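Wrist camera pose jumps when the arm gets close to the CPU socket – filter it or fix it?

Mireille Marchal

Hi all, first post in the manipulation section so go easy on me. I look after the perception side of a desktop teardown and rebuild cell at Hikden, and I'm stuck on the last little bit of the approach to the processor socket.

My pipeline is pretty plain. Coarse board pose from the overview position, then edge matching against a socket template in the wrist view, then a Kalman filter, then the servo loop at 15 Hz. Far out it behaves. Once the gripper is in close, the yaw estimate flips over to a different answer for a few updates and the controller happily chases it. I logged 100 approaches in August and 93 were fine, which sounds all right until you remember what the other seven are pointed at.
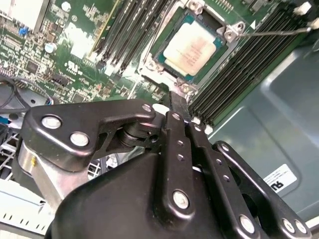 Dorin Căpraru: What's your innovation gate set to? If the yaw flips and the filter follows it, you're letting everything through. Reject anything outside the gate, hold the last good pose for a few updates, and stop the arm if it doesn't come back. I wouldn't touch the matcher until you've done that.

Mireille Marchal

Thanks Dorin, there's no gate at all (blush). I inherited the filter from the Montoya branch and assumed someone had put one in. I'll add it tonight, but I'd still like to know why the matcher is wrong in the first place.
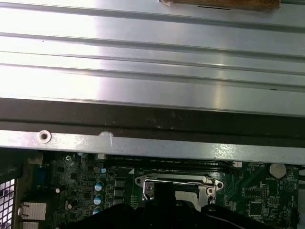

The template is just edges, no colour, and I weight every edge the same. I started to suspect that on the colour-blind version of the world my matcher lives in, any long straight line is as good as any other. With the ridged metal panel running across the top of the view, there's a whole stack of parallel lines up there, bright stripes alternating with shadowed ones, and the gripper is hiding the lower part of the board where I'd normally get some balance. Would you mask by region, or change the features?

Jolán Kocsis

Both! We had the same grief on the Cultden cell and I lost most of a winter to it, so here's what I'd do.

Mask the gripper first. You know the joint state, so render the finger geometry into the wrist view and throw away every edge inside it, plus a small margin. Then project your coarse board pose and only keep edges in a window near the socket. After that, score matches on corners and the retention screws as well as lines – a line tells you nothing about where you are along it.

Also check your time stamps. Our images were stamped on arrival instead of at exposure and the error looked exactly like bad vision whenever the arm was moving.

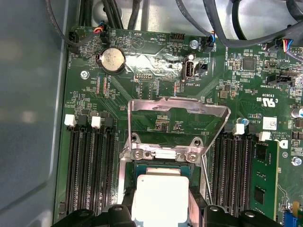
Once the pose is steady, switch controllers for the placement. We run visual servoing down to a standoff, freeze the target, then let the force loop do the final descent with the lateral gains turned way down. Don't let vision updates in during contact or the two loops will argue with each other.

Yhon Cuadros

just use a better camera

Mireille Marchal

Jolán, the time stamps! Mine are on arrival too. Gate and gripper mask are in, stamps are next, and I'll post the new yaw plots when I've got a proper run of approaches to compare.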